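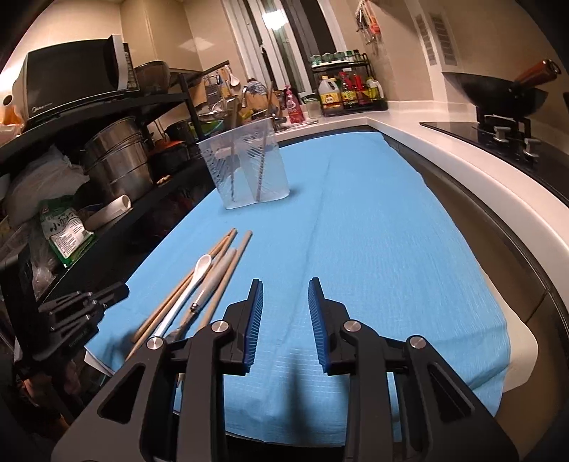 Ticket: stock sync stuck, Sultana shop site
Status: open – waiting on Nandden
Raised by: Elvira Bermúdez
Assigned: Malsha Uddin

What's wrong
Kitchen and table pages showing wrong stock since Saturday morning. Viko till says one thing, website says another. Customers can order stuff we haven't got. Three refunds so far and one very cross email.

Elvira, 9.10
Till export has 3,396 lines. Website only has 400 of them. The rest just sat on old numbers. No error on screen, green tick and everything. Have pressed Sync Now more times than I'd like to admit.

Malsha, 9.35
Thanks. Can you send me one product that's wrong, with the page as it looks now? Pick something simple, no sizes or colours.

Elvira, 9.50
Chopsticks then. Page says 84 in stock, till says 17.

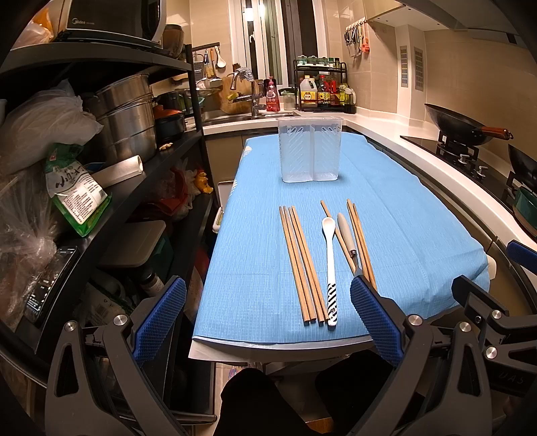

Wooden chopsticks, white spoon, utensil holder

Malsha, 10.20
Got it. Last changed on the site Friday night, so it never got the new number. Tried so far:
– logged out and in again, no change
– cleared the cache, no change
– re-saved the product by hand, went to 17, then back to 84 after the next sync
So something is pushing the old figure back over the top. Not a display thing.

Mahfuz Samarakoon, 11.05
400 is the page size on the Nandden connector. Sounds like it reads page one and stops. Did anyone update it?

Malsha, 11.10
Auto update went on overnight Friday. Nobody here touched it.

Mahfuz, 11.15
There you go. Turn auto sync OFF before anything else pls, otherwise every fix gets overwritten.

Malsha, 11.20
Off. Corrected chopsticks by hand again, waited for the next slot, stayed at 17.
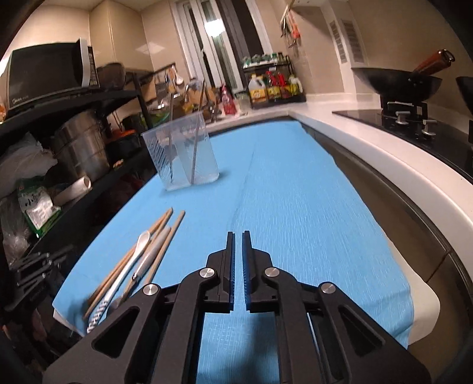 Second problem, may be seperate. Variant products are losing their colour field on import, so every tablecloth comes in as "default" and the filter on the left finds nothing. Tested with the light blue one, same as the cloth in the photo, and it dropped out of the blue results straight away. Put the colour back by hand and it reappeared. Won't do the rest by hand until we know the import is safe – Malsha

Oddur Ásgeirsdóttir, 13.40
Rolled the connector back on the Clerkton test copy. Full import ran, all 3,396 lines, colours intact. So both faults are the update. Want a yes from Elvira before doing the live site, it'll be slow while it runs.

Elvira, 13.45
Yes but after 6 please, we're busy til then. Have hidden the worst ones for now.

Oddur, 13.50
Fine. Backup first, then rollback, then one manual import. Auto update stays off. Nandden have the logs, no reply yet.

To do
Elvira – list of hidden products so they can go back on
Malsha – check chopsticks and blue tablecloth after import
Oddur – chase Nandden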